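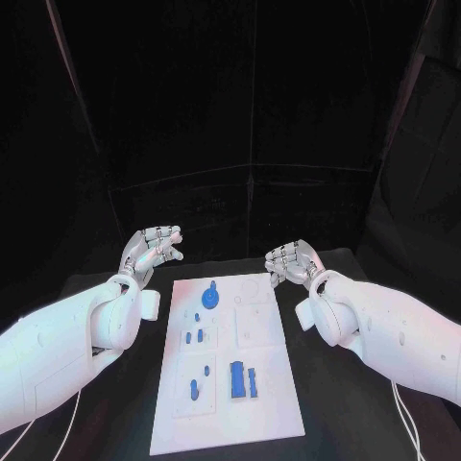 Apartment Lease Renewals and the Notice Period

The lease on my apartment at Skornthorpe Court came up for renewal in December. As in previous years, the management office placed the renewal packet in the mailbox with a cover letter and a return envelope. I have lived in the building long enough to have received several of these packets, and I had formed the habit of signing the last page and returning it the same week. On this occasion I read the document in full before signing, and I wish to record what I found for the benefit of other tenants.

The notice period has changed. Under the earlier lease, a tenant who intended to leave was required to inform the office 28 days before the end of the term. The new lease requires 60 days. The change appears in section nine, under the heading "General Provisions," and is not mentioned in the cover letter. A tenant who gives notice under the old rule will be held responsible for the additional weeks of rent.

There is also a new administrative fee of $240, payable when a tenant transfers from one unit to another within the building. The previous lease had no such fee. I asked the office whether it applies to transfers requested by management, for example during plumbing work, and was told that it does not. I asked for that answer in writing and received a short letter, which I have attached to my copy of the lease.

The section on repairs is unchanged. Requests must still be submitted on the paper form kept at the front desk, and the office has three business days to respond. The laundry room hours are also the same, although the page now gives the closing time as 9:30 p.m. and the sign on the door still says 10.

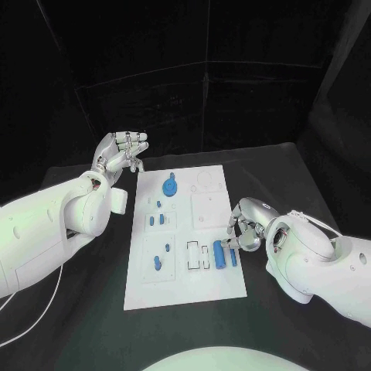 Vidar Sæther wrote to me after I circulated an early version of these notes in the building, and pointed out that the longer notice period applies to both parties. Under section nine the landlord must now also give 60 days if the lease will not be renewed. He considers this a fair exchange, and for a household with children in the local school it may well be. I had overlooked the second paragraph of the section and have corrected my notes accordingly.

My own view remains that a change of this kind belongs in the cover letter. I have written to the office to request a one-page list of changes with each future renewal – the former managers, Jelier Residential, provided one every year. Haris Kos has agreed to add his signature to the letter, and a copy is available from me in unit 92 for any tenant who would like to do the same. The office has acknowledged receipt and has not yet replied on the substance.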